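The Table Is Not the Lid

Back in March I told you all I would write something up once the new grasp planner was running, and then I went quiet, which I know is a bad habit of mine. Part of the reason was a cold that went through our house like a freight train. The other part was that the planner was running perfectly well and I still couldn't pick up a lid with it, and I didn't much feel like writing a cheerful post about software while it was making me miserable.

So let me catch you up. For anyone who has wandered in from the sourdough posts (hello, and the starter is fine!), I spend my days writing perception and planning code at a small company called Jamwood. We have one arm with a two-finger gripper and a little camera mounted down at the wrist, and we teach it to handle the sort of flat, boring things that pile up on a packing bench. Caps, lids, trays, inserts. My share of it is everything that happens between the camera producing a picture and the arm starting to move.

The code for that is split up in a way I'm still fairly proud of. There's a segmentation piece we call Ullex, which looks at the color image and says which pixels belong to a thing and which belong to the table. Then there's Policarpio, the planner, which takes that outline plus a height and comes up with a place for the two fingers to close and a path for getting there. Between them sits a thin layer of glue that converts everything into the arm's coordinates, and I wrote that glue in one long afternoon two winters ago. Please remember that afternoon, because it comes back.

The trouble started when we moved on to pale plastic lids. On darker parts everything had been going along beautifully. With the pale ones the arm would come down over the lid, pause as if it were thinking, and then report that no grasp was possible. Or, worse, it would close quite happily a finger's width above the thing and go back up holding air. Divina Salazar, who shares the bench with me and has a good deal more patience than I do, suggested I stop rerunning it and go read the logs. I reran it 11 more times and then went and read the logs.

What I found was that the outline coming out of Ullex was fine. It was a nice round outline, a bit generous on one side where it swallowed some of the shadow, but nothing to lose sleep over. The height was the mess. Our depth estimate comes from matching two views taken a little way apart as the wrist moves in, and matching needs something to match. A smooth plain tabletop gives it next to nothing. A bright white lid gives it even less, because the highlights slide along the rim as the camera travels, and the matcher believes in those highlights with its whole heart. So you get a rim that seems to float, a middle that's mostly holes, and a table that waves up and down like a bedsheet on a line.

My glue layer, bless it, took the median of whatever depth it found inside the outline and handed that number to the planner as the height of the object. On a dark part with plenty of surface detail, that works. On a shiny lid it was taking the median of a handful of wrong answers, and Policarpio was making a perfectly sensible plan for an object that lived in midair.

I tried the obvious things first, as one does. I turned the exposure down, which saved the rim and turned the table into soup. I raised the confidence threshold on the matcher until it threw out nearly every point, and then we had an outline with no height at all. I spent most of a Tuesday writing a fancy hole-filling routine that I have since deleted, and I can't say I miss it.

The view I kept coming back to while I was tuning all of this was the one from the wrist, with the fingers reaching up into the bottom of the picture and the lid waiting out past them.

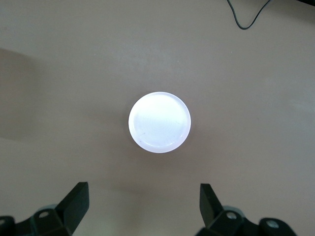
The wrist view: one white lid, a very plain tabletop, and the gripper's two fingers.

Looking at it as a person, I had no doubt at all about where that lid was. It's lying flat on the table! I knew where the table was too, because tables don't wander off, and we measure ours during calibration anyway. The height I had been begging the matcher for was already sitting in a config file, and the only thing missing was how thick the lid is, which we can keep in a parts list like sensible people.

So the fix, when I finally got to it, was mostly a matter of removing things. The glue layer now asks the parts list whether the object is a known flat one. If it is, we skip the depth matching completely, intersect the outline with the calibrated table plane, add the thickness, and give the planner that. If it isn't, we go back to the old way, but with a check on how many good depth points there are. Fewer than 300 inside the outline and the arm backs off and asks for another look. I picked that number by squinting at a histogram, so please don't quote me on it.

There was one more wrinkle, which was the outline growing into the shadow. A shifted outline moves the center of the grasp, and then one finger touches down before the other and shoves the lid sideways. For round parts I now fit an ellipse to the strongest edges and let that vote on the center. The fit also has to agree with the diameter in the parts list, and that turned out to be a handy way of catching the odd shadow that had made it through as a part.

The viewer got some love along the way too. We use a home-grown tool named Grollia (Divina's choice, and she won't tell me where it came from) that replays a run with the outline, the fitted ellipse and the planned finger positions drawn over the camera picture. It can now show the height source in a corner, either "plane" or "depth", so you can tell at a glance which branch the code went down. I should have built that before anything else. It took me less than an hour, and I'd been staring at raw numbers for weeks.

The change went in as pull request 123 - I do like a tidy number - and Divina's review came back with a single comment, asking what happens when one lid is stacked on top of another. The plane trick assumes the thing is resting on the table, so a stack would fool it completely. For now the code has a flag that says "no stacks", and a note with my name on it. That's next on my list, right after I replace the thickness values I measured with a ruler.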